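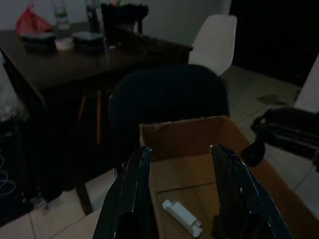
Photo : Evness / service communication

Appel à participation : lecteurs et lectrices pour le dépouillement d'un fonds de correspondance

L'association Grastisa recherche des personnes disponibles pour lire et résumer les lettres du fonds Arancibia, un ensemble de plus de 4,000 lettres échangées entre une maison de négoce en laine et ses correspondants. Le fonds a été classé par expéditeur, mais une grande partie n'a jamais été lue en entier. Aucune formation en archivistique n'est demandée.

Ce que vous ferez
Chaque participant reçoit un lot de 29 lettres numérisées et une grille de saisie. Pour chaque lettre, il faut relever la date, le lieu d'envoi, les noms de personnes et de navires, puis rédiger un résumé de trois à cinq lignes. Les passages illisibles se signalent par des crochets. On ne corrige pas l'orthographe des noms propres, même quand l'erreur paraît évidente.

Le travail se fait à domicile, sur votre propre ordinateur. Comptez deux à trois mois pour un lot, à votre rythme. Une séance de prise en main est prévue dans les locaux de Pumton, au deuxième étage (ascenseur côté cour). Elle dure une demi-journée et elle est obligatoire avant la remise du premier lot.

Profil
- lire couramment le français ; l'espagnol est utile pour une partie du fonds
- être à l'aise avec les écritures manuscrites anciennes, ou prêt à s'y mettre
- avoir 18 ans ou plus
- pouvoir assister à la séance de prise en main

Les lettres en espagnol sont attribuées séparément. Merci de préciser dans votre message si vous souhaitez en recevoir, et si vous lisez aussi le portugais - quelques courriers de Porto attendent encore un lecteur.

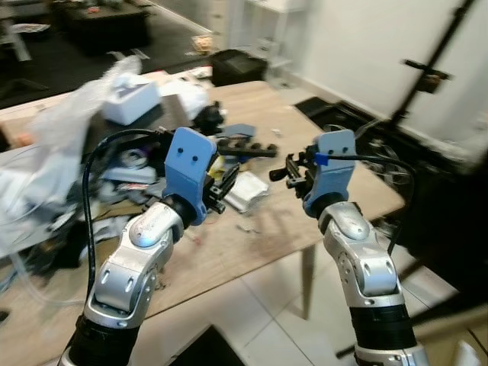 Pour Desta Gudeta, les vingt premières lettres sont les plus lentes, et il vaut mieux les lire toutes une fois avant de remplir la moindre case, le temps de s'habituer à la main de chaque commis. Elle conseille aussi de garder à côté de soi une feuille avec les abréviations, qui changent d'une agence à l'autre.

Indemnité
La participation est bénévole. Les frais de transport pour la séance sont remboursés sur justificatif, au tarif de seconde classe. Les participants qui le souhaitent seront cités dans l'inventaire publié, avec le numéro de leurs lots.

Candidature
Envoyez quelques lignes de présentation à Severyn Hutsuliak, par le formulaire de contact du site, avec pour objet « Fonds Arancibia ». Indiquez vos langues de lecture et vos disponibilités. Un court essai de lecture, une seule page, vous sera envoyé en retour.

Date limite : 2025-08-23. Les lots non attribués seront proposés de nouveau en April (avril), dans la limite des places.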